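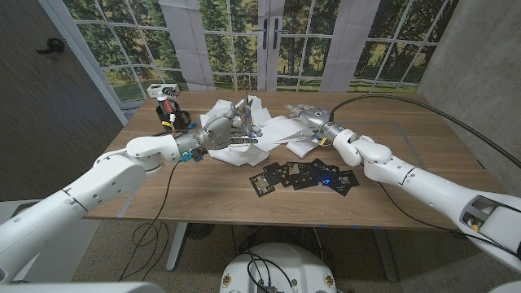

Duddale Print Room, Stencil Group

April, 4:10 pm, written up by the Mallet bench editor

Black stencil cards are out on the walnut-topped table and I love how sharp the cut-outs look against crumpled white paper! Keeping the paper at the back for test dabs.

To do: sort the squares by pattern, then try card 147 with the Lirau ink, 2 thin coats. The 300 sheet order is in, so no need to be stingy. Want to try overlapping patterns too, a fan of three maybe.

Recent entries
Andutlow paper, first tests
Cutting card 571
Lirau ink on cotton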